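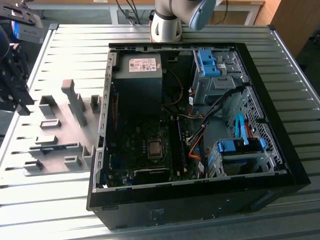

Vinha da Stubbs a objeção de que a célula de desmontagem não justifica um segundo par de garras antes de se saber quantas torres entram por mês, e de que a despesa devia passar para novembro. A objeção fica registada e é respondida no ponto 2.

Caderno de oficina — planeamento de equipamento
21 de abril de 2026

1. Situação da célula

O trabalho em curso incide sobre torres de secretária abertas, deitadas de lado na mesa de perfis de alumínio, com a placa de suportes impressos à esquerda. A placa recebe as peças pequenas, entre elas os módulos de memória. O projeto Grullmont prevê a passagem a outros formatos de caixa, pelo que o orçamento deve contemplar placas adicionais e não apenas a substituição da atual.

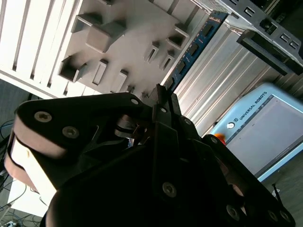
Fig. 2. Garra junto a um módulo de memória azul; consola Universal Robots à direita.

A borracha dos dedos é o consumível com maior peso no plano. A Tetness fornece as almofadas em embalagens de 6 unidades, a 154 euros cada embalagem. Propõe-se a aquisição de duas embalagens neste exercício. O valor não inclui transporte, que a Tetness fatura à parte — convém pedir confirmação por escrito antes de emitir a nota de encomenda.

2. Resposta à Stubbs

O adiamento é aceitável para as garras, mas não para as almofadas nem para as placas de suportes. Se a encomenda das placas só for feita em novembro, o ensaio com caixas compactas fica sem material de apoio. Mantém-se o pedido de proposta à Stistemel, com prazo de entrega indicado por artigo. As garras passam a linha separada, sem cabimento atribuído.

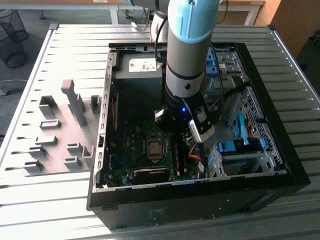 3. Pendentes

Solicitar à Stistemel o preço de duas placas com suportes de altura superior, adequados a placas de expansão.
Rever com a Stubbs a previsão mensal de torres e anexá-la ao pedido das garras.
Verificar se o contrato de manutenção do braço cobre a cablagem exterior. A versão arquivada na pasta Grullmont não traz o anexo técnico.
Atualizar a folha de custos com o transporte da Tetness logo que seja comunicado.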